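Robots for Beginners, Part 4: How Do You Plan and Pay for a Robot Arm?

By Kendra Ross, Zesutcombe Learning Centre

A budget is a list of what you need and what each thing costs. You write it before you spend any money. This page covers a small table-top robot arm, the kind with plastic links.

1. Start with the job

Write the job in one sentence. Ours was: "Pick up a small cube and put it in a cardboard box." A job like this needs a light arm and a gripper. A stronger arm would cost more and do the same work.

Next, measure the table. The arm must reach both the cube and the box. A sheet of white paper marks out the work area in front of the arm, and the box sits off to one side.

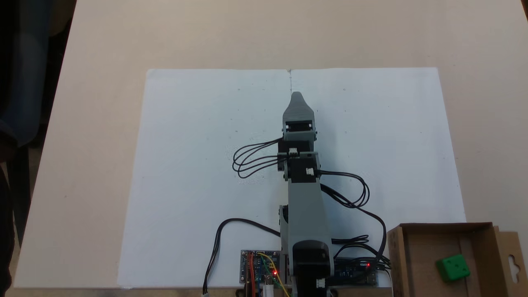
2. List every part

The arm is only one line in the budget. Each joint is moved by a servo, a small motor that turns to a set angle. Servos need cables, and the cables need circuit boards to plug into. Our list had these lines:

Arm parts and servos
Circuit boards
Cables and jumper wires
Paper, pencil and cardboard box
Spare parts

Allow extra cable length. A cable has to stay slack enough for the joint to bend, so it forms loops beside the arm. Pencil marks on the paper give you points to measure from, and they cost almost nothing.

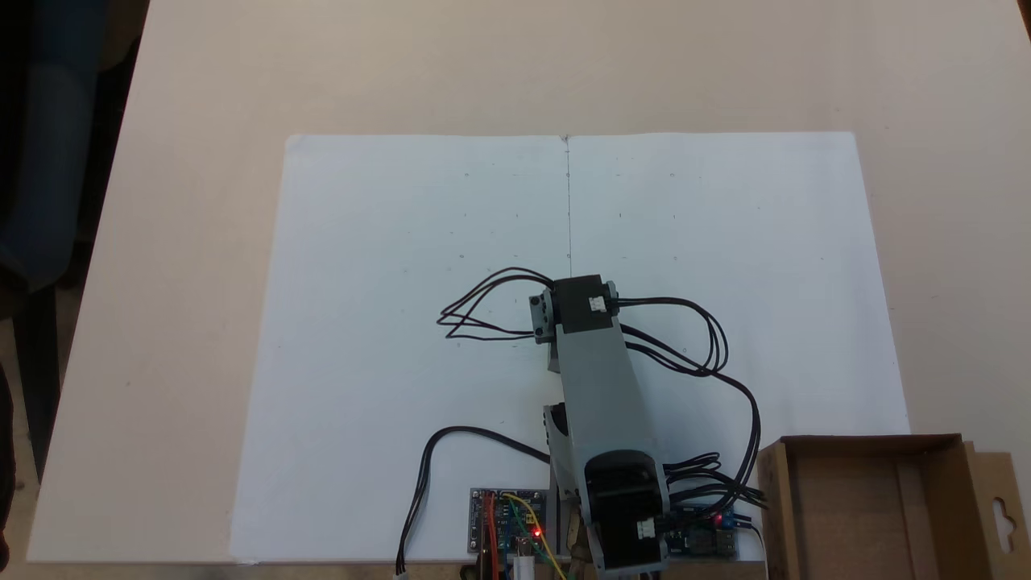
3. Compare prices

Ask more than one seller. Babatunde Wike asked three shops for the price of the whole list, in dollars:

Cedulen: 2,126
Dauda: 2,492
Lorano: 3,367

The Lorano price included a second arm, which the job did not need. We chose Cedulen and set aside 200 dollars for repairs. The total was 2,126 + 200 = 2,326 dollars.

Look at the delivery date as well - a cheap part that arrives after your program ends is no use to you.

4. Check the plan against the job

Go back to your sentence from step 1. The gripper has to open wider than the cube, and the arm has to hold the cube higher than the sides of the box.

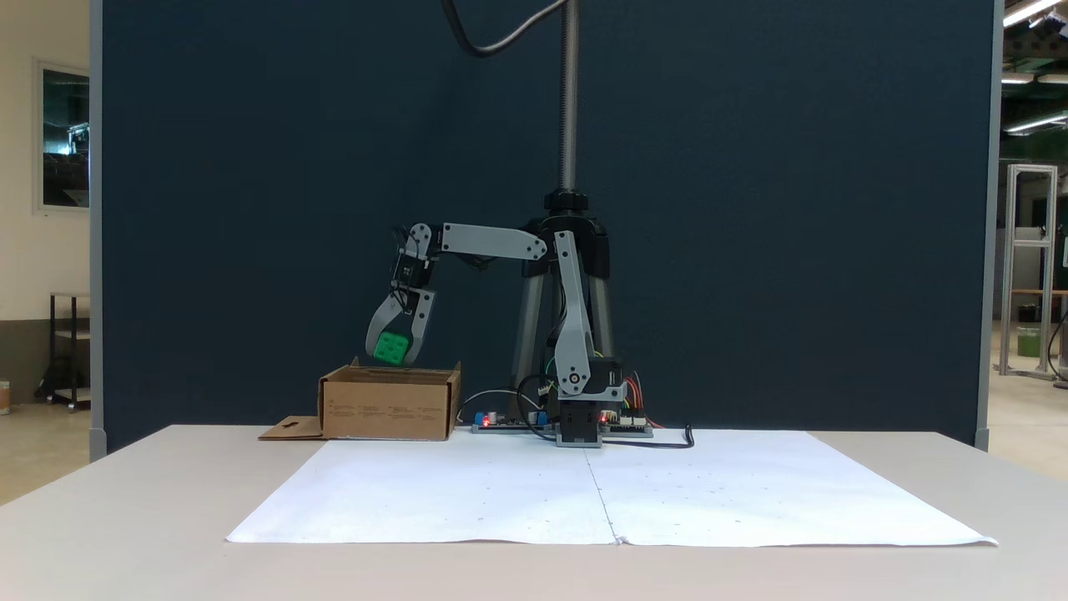
Words to know

Budget: a plan for spending money.
Quote: a price a seller offers you in writing.
Servo: a motor that turns to a set angle.
Spare: an extra part kept for repairs.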